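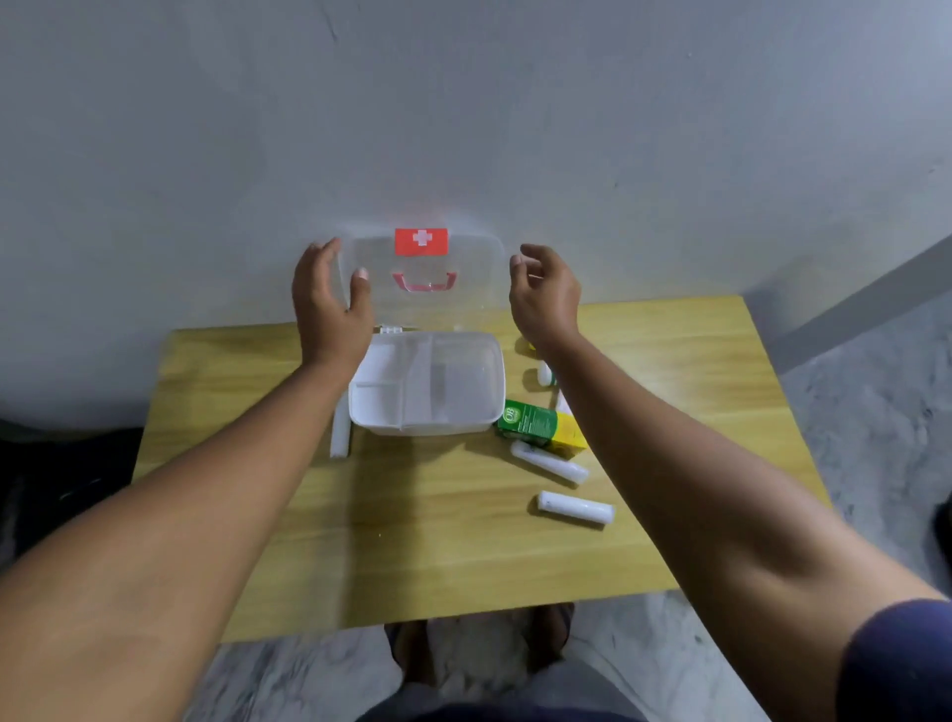
Todo mês de dezembro eu refaço a farmacinha de casa, e este ano resolvi começar do zero, porque a anterior tinha virado depósito de bula. Comprei a Briltdale e esvaziei tudo antes de decidir o que vai onde. Tem dois compartimentos brancos do lado esquerdo, um em cima do outro, e o resto é um espaço grandão, e é aí que eu empaco, gente: o que vocês põem no grande? Somos 4 em casa, com avó e criança, então imaginem a variedade!
margarida_54

Oi, margarida! Eu deixo gaze, atadura e soro no grande, tudo em saquinhos com zíper, e nos pequenos vão os curativos e a tesourinha. Remédio eu nem guardo junto (a minha mora no banheiro, e o vapor acaba com qualquer comprimido).
tiadaserra

Discordo um pouquinho, tia, com carinho. Caixa sem o antitérmico faz a gente correr pela casa às 3 da manhã procurando, já passei por isso. Tira a caixa do banheiro e pronto, rs. A minha é uma Mastside e fica no alto do guarda-roupa do corredor.
beto.qudah

No alto, sim, mas com a avó em casa eu pensaria num lugar que ela alcance sem banquinho, né?
tiadaserra

Boa, o banquinho eu não tinha pensado! Vou de saquinhos no grande e o termômetro num dos brancos. Remédio ainda estou em dúvida, amanhã meço a prateleira da sala.
margarida_54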